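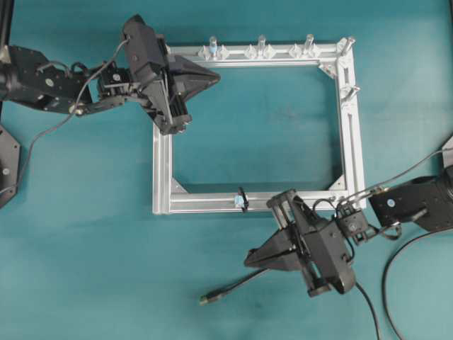
A rectangular frame of aluminum rails. Look for the small triangles in the corners.

Why Is a Triangle So Strong?

Bridges, roofs, bicycles and cranes look very different from each other. But if you look well, you will find the same shape hiding in many of them. It is the triangle. Builders have used it for a very long time, and you can learn why with some paper and 2 minutes of patience.

A small experiment

You need strips of thick paper or card, all of the same length, and some paper fasteners (the kind with two legs that you bend open). Ask an adult to make a hole near both ends of each strip.

First, join four strips to make a square. Put it on the table and push one corner gently to the side. The square leans over and becomes a different shape, which is called a rhombus. The strips did not bend and they did not become longer. Only the corners turned, like the hinge of a door.

Now join three strips to make a triangle and push it in the same way. It does not lean. To change the shape of a triangle, you must bend a side, break it or make it longer. The three sides hold each other in place. Engineers say that a triangle is rigid.

How to help a square

Squares and rectangles are very useful. Doors, windows, shelves and beds would be strange if they were all triangles! So builders keep the rectangle and add triangles to it.

One way is to put a long piece from one corner to the opposite corner. This piece is called a diagonal brace. It cuts the rectangle into two triangles. Try it with your paper square. You will need a longer strip, and you will feel the difference at once.

Sometimes a long brace would be in the way. Then builders can put a small triangle inside the corner, where two sides meet. It is called a gusset, or a corner bracket. It helps the corner to stay square and leaves the middle open.

Triangles in a bridge

The footbridge at Plorkstead is 534 feet long. On both sides it has a row of triangles made of steel bars, and a row like this is called a truss. When people walk across, their weight goes into the bars. Some bars are pulled and other bars are pushed. The bars share the work, so the bridge can be strong without being a heavy solid block.

Go on a triangle hunt

Take a notebook when you go out. Look at the roof of a barn, the arm of a crane, a garden gate, or the bracket under a shelf. Draw each triangle that you find and write down where it was. Please look at cranes only from outside the fence.

Words to remember

Rigid: does not change its shape easily.
Brace: a piece that is added to make something stronger.
Gusset: a small plate or bracket in a corner.
Truss: a frame made of many triangles.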